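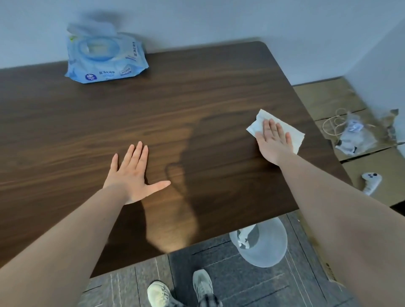

About Okbridge

Okbridge is a repair and resale company for consumer drones and the cameras they carry. We operate from two workshops, one in Fumodis and one in Brina, and accept aircraft by mail from anywhere in the country. Our customers include hobby pilots, real estate photographers, survey crews and the public schools that run flying clubs.

The company was founded as the service counter of Tuominen, a hobby shop that sold model airplanes and radio equipment. When the shop closed its retail floor, the service staff kept the benches, the parts inventory and the name Tuominen for the training program described below.

What We Do

Our technicians replace motors, arms, landing gear, gimbals and flight boards. They also recalibrate compasses and recover footage from damaged memory cards. Every aircraft is inspected on arrival, and the owner receives a written quote before any work begins. No inspection fee is charged if the repair goes ahead.

We stock parts for 136 models, including many that their manufacturers no longer support. Parts taken from retired aircraft are tested separately and are always listed as used on the invoice.

Refurbished aircraft are sold through our Brina location. Each one is flown for 9 battery cycles before it is offered for sale, and the flight log is included in the box.

Training

The Tuominen Program offers evening classes in basic maintenance, battery care and safe flying. Classes begin at 6:30 p.m. and are open to pilots aged 14 and older. Students may bring their own aircraft or use one of ours. A longer course for commercial operators starts each October.

Our Policies

All repairs carry a 300-day warranty on parts and labor. Crash damage after the aircraft has been returned is excluded. Swollen or punctured batteries may not be mailed to us under any circumstances; please take them to a local recycling site.

Footage found on a customer's card is viewed only as needed to confirm recovery, and our copies are deleted once the order is closed.

Visiting Us

The Fumodis workshop receives walk-in repairs until 5 p.m. The Brina location is open by appointment. Both are closed for inventory during the last week of December.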